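## 4. What recappers do with the boring bits

By this point I'd read so many recaps of *Jotville* that I was starting to dream in present tense. (Marnie enters. Marnie sees the letter. Marnie leaves.) So before I get into the results I should say a bit more about how the reading was done, and what I was looking for, and where I changed my mind along the way.

The recaps come from the fan archive I described in Section 2. There are 3,377 of them, written over the whole run of the show by people who mostly signed with a first name or a set of initials. For this section I only used the ones for episodes I could also watch from start to finish, and that brought the pile down to 277. I know that's a big drop! A lot of the early tapes are gone, and a lot of what's left is missing the first few minutes, usually on account of somebody's VCR timer. I'd have loved a bigger set, but I really didn't want to compare a recap against half an episode and then blame the recapper for leaving out the half I couldn't see.

Eusebio Huanca and I each watched an episode first and read the recap second. We'd tried it the other way in the pilot, and it went badly. Once you've read "Dale is obviously lying" you can't un-read it, and every shot of Dale buttering toast looks like a guilty man buttering toast. Watching first left us with our own sense of what had happened, and then the recap could surprise us.

What we marked was simple. Every scene in the episode got one of four labels, depending on how the recap handled it: told in full, squeezed into a line, folded into another scene, or skipped. Where we disagreed we talked it over, and where we still disagreed we left both labels in and treated the scene as unsettled. The unsettled ones are listed in the appendix, and I'd encourage anyone who enjoys an argument to go have a look at them.

### 4.1 The kitchen problem

I went in expecting that recappers would skip the domestic stuff. Soap operas are full of it: someone's chopping onions, someone's wiping down a counter, someone asks if anyone wants tea and the whole plot has to wait until the cups are out. If I were typing up an episode at eleven at night with the tape on pause, I'd drop the tea. I think most people would guess the same.

That guess was wrong, or at least it was wrong in a way I hadn't planned for. The tea gets in. Recappers are surprisingly loyal to small household business, and the longer a recapper had been at it, the more of it turned up. One of the regulars, whose recaps cover a good stretch of the Juvdale storyline (the one where half the cast moves to the coast and then moves back again), hardly ever lets a character cross a kitchen without telling us what they picked up on the way. "Ruth gets the milk out and says she never loved him." I've got a soft spot for that sentence. Take the milk out and it's just a line of dialogue. Leave it in, and you know how Ruth said it.

Here I have to push back a little on my own earlier work. In a conference talk a while ago I called this kind of detail "padding," and I was pretty pleased with the word at the time. I'd now say the milk is doing the job that a stage direction does in a script. The recapper can't give you the actor's face, and most of them don't try. They'll write "sadly" or "angrily" now and then, but adverbs run out fast when you're covering five episodes a week. What they can give you is what the hands were doing.

**Figure 4.** Gripper at a purple eggplant on a dark green plate, with an orange toy carrot piece in front.

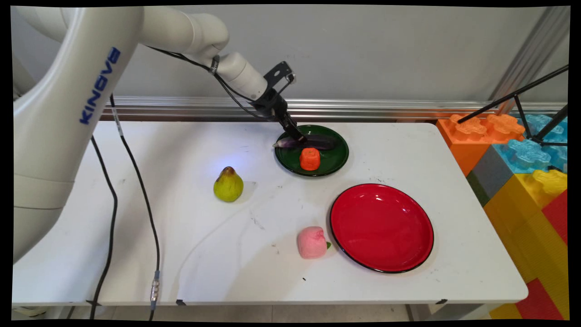
Hands also help with timing, and this was Eusebio's point before it was mine. A recap flattens time. A ten-second insult and a long, slow reconciliation can both end up as one sentence, and a reader who missed the episode has no way to tell them apart. But if the recapper says that Len finishes drying the plate before he answers, you get the wait. You feel it, even. We started calling these "holding details" in our notes, and the name stuck even though neither of us likes it much.

Holding details bunch up in certain places. They show up right before a secret comes out, and they show up when a character has just been asked a direct question. They're much rarer in the big public scenes, the weddings and court hearings and the endless meetings at the surf club, where the recapper has enough to do just keeping track of who's shouting at whom. In those scenes people come in, say their piece, and vanish off the page. I went back to check whether the props were missing from the screen too. They weren't. The wedding in the Vilela storyline has a cake that gets more camera time than the groom, and the recap never mentions it.

### 4.2 Folding

The label we used least was "folded into another scene," and it's the one I've ended up thinking about most. Soaps love to cut back and forth. You'll get a bit of the hospital, a bit of the diner, back to the hospital, back to the diner, and then a bit of somebody walking on a beach so the editor can breathe. Early recappers follow the cuts faithfully, and I'll be frank, those recaps are hard going. You need a pencil.

Later ones gather things up. All the hospital goes together, then all the diner, with maybe a "meanwhile" to show willing. It reads a lot better. It also quietly breaks something, since the show's writers put those scenes side by side on purpose. When Dale swears he's never been to Urnside and the very next shot is Urnside, that's a joke, or a threat, or both. Put the two scenes in different paragraphs and the viewer who missed it that night has missed it for good.

Some recappers clearly knew this and fought it. My favorite solution is a little bracketed note in the middle of a paragraph, "[cut to Urnside, ha ha]", before the recap goes right back to Dale as if nothing had happened. Others kept their tidy paragraphs but moved the beach to the end and apologized for it. I wasn't expecting apologies in this material and I'm still not sure how to code them.

### 4.3 Talking back

Then there's the voice. I said in the introduction that I'd hold off on opinions until Section 5, and I will, mostly, but there's a piece of it that belongs here. Recappers interrupt. They call characters idiots, they ask why nobody in this town ever locks a door, they remind us that this is the same cousin who was supposed to be in Canada. In the scenes told in full, these interruptions are scattered all over. In the scenes squeezed to a line, the interruption very often *is* the line. "Carol and Pete are still arguing about the boat and I am still not interested" tells me the scene took place, who was in it, what it was about, and how this particular viewer felt about paying for electricity to watch it.

I'd been ready to count that sort of thing as a skipped scene. Eusebio wouldn't let me, and he was right. A reader coming back after a week away gets what they need from that sentence. They know the boat plot is alive and hasn't moved. A real skip, with no trace at all, leaves them wondering in May why Pete is suddenly living on a boat.

Real skips do happen, and they're lumpy. A few recappers never skip anything. A few skip children, and I mean that quite literally: if the scene belongs to a child actor, it's gone. Song montages go too, along with most scenes where someone looks at the ocean. One contributor skipped every scene with a horse in it for an entire season, and then the horse won a race and they had to explain where it had come from. I'd put that paragraph up against anything in the show.

### 4.4 A few worries

There's a problem with all of this that I can't fix from where I sit. The recaps that survive are the ones somebody liked enough to copy over each time the archive moved, and it has moved at least twice. Maybe the milk-and-teacups recappers were the popular ones, and a whole crowd of brisk, no-nonsense writers got left behind on some dead server. I wrote to the people who handled the last move to ask how they picked, and the answer I got was that they took what would open.

I also watched these episodes as an adult with a notebook, and the recaps were written for people who'd been at work or stuck in traffic and just wanted to know if Ruth had told him yet. I kept trying to read like one of them. Some nights I managed it. On others I caught myself rewinding to check which cupboard the cups came out of, and by then I'd lost hold of the story completely and had to go read the recap to find out what was going on.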